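Textile Care and Handling, Week 3
Knits, hoodies, printed tops - folding and storage
Notes by Paora Maihi, Apr 11, 2018
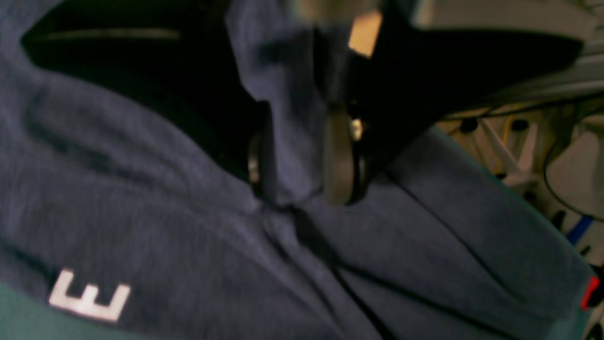
Carrying on from last week, where we got as far as wovens and ran out of time. Jumpers and hoodies today, prac in the second half. Bring one hooded top of your own, any size, clean please. If you missed week 2 get the sorting chart off someone before you start or the pile names won't mean anything.

1. Before you fold anything

Empty it. Pockets, hood, neck. Headphones are the big one this term, people take the hoodie off over the top of them and the whole lot goes in the basket together. Find the cups first, then the band, lift out by the band. Don't pull on one cup. Same with lanyards, hair ties, tissues (tissues!! check twice).

Hood gets turned out and felt by hand, right down to the seam. A dark hood on a dark garment hides things, looking in isn't enough.

Drawcords: even them up, loose knot, tuck inside. If the cord has gone into the casing it goes in the mending pile with a safety pin on it.

2. Fabric

Heathered or marle - same idea, fibres of different shades spun together so you get the speckle. Forgiving to look at, hides lint and light pilling. So check it by touch at the cuffs, underarms and the front where a bag rubs.

Fleece-back v. loopback. Fleece-back is brushed inside, warmer, bulkier, takes up more shelf. Loopback folds flatter. Turn back the hem and look, don't guess from the outside. We'll pass both around.

Creases. Soft folds drop out of a cotton knit on their own if it's laid flat. Hard creases come from being squashed at the bottom of a tub. Steam, not a hot iron, and never straight over a print.

3. Prints and lettering

- wash inside out, cold
- do not fold through a letter if you can fold beside it
- two prints never face to face in the stack, tissue between or alternate them
- cracked print: note it on the tag, don't pick at it

White lettering on navy shows up every scuff. It also picks up dye from anything dark and new, so new darks get washed by themselves the first couple of times.

4. The fold (Leda fold, as per the demo)

Face down, flat, sleeves out. Smooth from the centre outwards.
Left side in to the middle of the back, sleeve straight down along itself. Right side same.
Hood down flat over the back, no lump at the neck.
Hem up to the shoulder line in thirds.
Turn over. Print should be sitting on top, unbroken. If it isn't start again from the sleeves.

Kids sizes in halves instead of thirds. Zip fronts do up first, all the way.

5. Hang or shelf?

Shelf. Hangers give knits shoulder bumps and the hood drags the neckline back. Only exeption is drying, and then over a rail at the underarm.

Stack no higher than the shelf marker. Colour order is light to dark, navy before black - check navies under the window, the tubes in the Brokevside room make them all look the same.

6. For the prac

Work in pairs, swap garments halfway. Your partner checks pockets and hood after you. Write up one page, 200 words is plenty, on what you found and where you'd file it. Ververidis chapter 3 for the reading, skip the bit on wool, we do that in July.

Spare tissue is in the cupboard behind the door. Put teh steamers back empty.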